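The Night the Gripper Let Go
Reading time: 4 minutes

The mortar hit the floor at twenty past six in the evening, when most of the staff at Vement had already gone home. It was granite and weighed as much as a small dog. It missed the foot of a technician by the width of a hand, and it broke a floor tile into pieces which are still kept in a drawer of the office.

I visited the company some weeks later. Vement tests robot arms for kitchen work, and its customer in this case was Hendricks, a maker of prepared spice mixes that wanted a robot to lay out and collect tools in its tasting kitchen. The arm had to learn many household things: cups, bowls, spoons, a mortar and what goes with it. By the evening of the accident it had made 2,000 grasps in the project, and people had become used to it. I think this is an important part of the story.

The fault itself is simple to tell. The arm picked up the mortar, lifted it, and started to move to the shelf. In the middle of the way the fingers opened. There was no alarm. On the screen the software, which is called Memen, continued to show the word "holding" in green letters for 3 seconds after the stone was on the floor.

At first the team believed in a power problem. A power problem is the polite explanation, since it does not accuse anyone who wrote code or signed a test. They changed the supply and then the cable, and they ran the same movement again with a bag of rice in the place of the mortar. The bag was dropped also, but only on the eleventh attempt, and then not again until the next morning.

This kind of fault is the worst kind for an engineer. A machine that fails each time will be repaired by lunch. A machine that fails now and then makes people doubt their own notes, and it makes them argue. One engineer told me that for a week they talked more about who had touched the settings than about the settings.

Wooden pieces came back on the table before anything heavy was allowed, and every approach was looked at from the wrist camera. 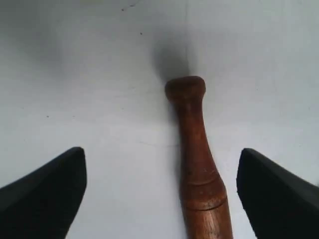
Why did the gripper not simply stay closed when something went wrong? Because it was told to open. The controller had a rule that if the finger motors worked too hard for too long, the fingers must release, in order to protect a person whose hand is caught between them. A heavy, smooth stone made the motors work hard, and the rule could not see the difference between a stone and a hand.

So the safety function did what it was made for, and this was the danger. When I heard it, I asked if the rule could be removed. The answer was a quick no. A trapped finger is a more probable accident than a falling mortar, and the consequence can stay with a person for life. The team had to keep the release and make it more clever.

The green word on the screen was a second mistake, and for me a more serious one. Memen did not ask the gripper what it was doing. It remembered the last order it had given, and showed this order as if it was a fact. The technician had walked close to the arm because the screen said that everything was held. He had looked at the screen and not at the machine, as all of us would do.

The repair took 57 days. Now the gripper reports the real position of its fingers, and the screen must wait for this report before it may say anything. If the motors work too hard while an object is in the air, the arm first goes down slowly until it is near the table, and only then the fingers release. If somebody pushes the release by hand, they still open at once. There is also a weight limit, which should have been there from the first day. The mortar is above it.

The company changed its habits too. Nobody may stand beside the table during a lift, whatever the screen shows. Each new object begins low, above the surface, and with a light thing.

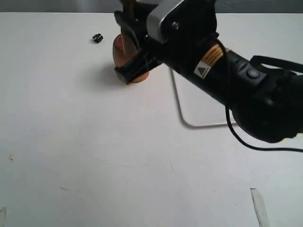 Hendricks, to its credit, did not ask for a quick end to the investigation. Its kitchen manager came to see the broken tile and asked for a copy of the report, including the pages which were not flattering. Another supplier, Wilo Kitchens, had asked to use the same controller in a school canteen. That plan has been stopped until an outside laboratory has tested the new release rule.

I asked the technician if he was afraid of the arm now. He thought about it for a while. He said that he was not afraid of it, but that he had stopped to trust the color green. He now wears shoes with a steel cap, which he bought with his own money, and the company has since paid him back.

Comments (3)

millroad_tech: We had the same with a palletizer. The display showed the command and not the state. It took us months to find.

Oldtoolbox: Why was there no weight limit on day one? The article goes past this too fast.

pepper_and_salt: Glad the foot is fine. Sorry for the tile.

Contact the editors | Copyright February 2025, all rights reserved | Back to top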